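Breltby suture practice pad, reviewed by Larysa Yatsenko

I bought the Breltby pad in August after wearing out a cheaper Plurnico one. It cost more, but the surface is closer to skin and it takes fine thread well.

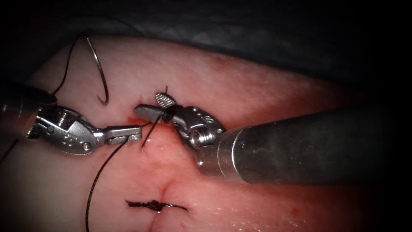

Can it be used more than once? Most of it can. I got 17 short cuts out of mine before the middle went soft, and the edges are still good.

Thread drag is realistic, and a curved needle goes in without much force. The pad does tear if you pull too hard near the wound edge.
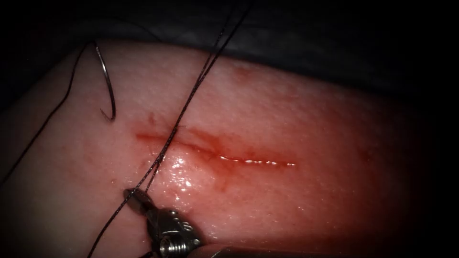
Cleaning is the weak point. The instructions say cool water and a soft cloth, and that leaves a pink tint. Fake blood smeared across a straight cut like this one gets into the fine pores, so I wipe it before starting the next. Mine took some 2 days to dry fully.

I'd buy it again for the texture, though I would like a darker base colour that hides stains. 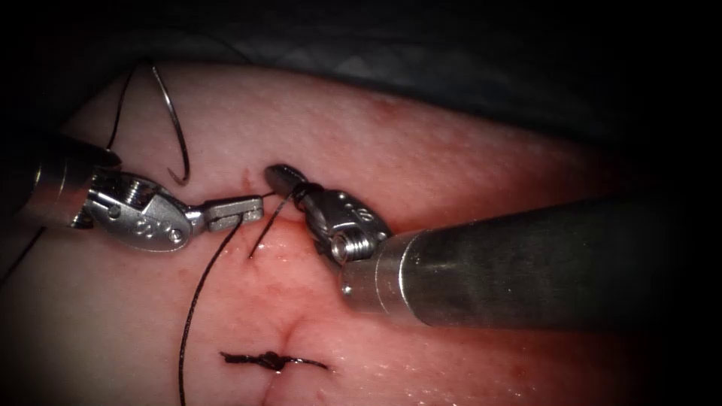 Hiwot Gashaw wrote to say that talc stops hers going sticky in storage, and that she keeps it flat in its tray.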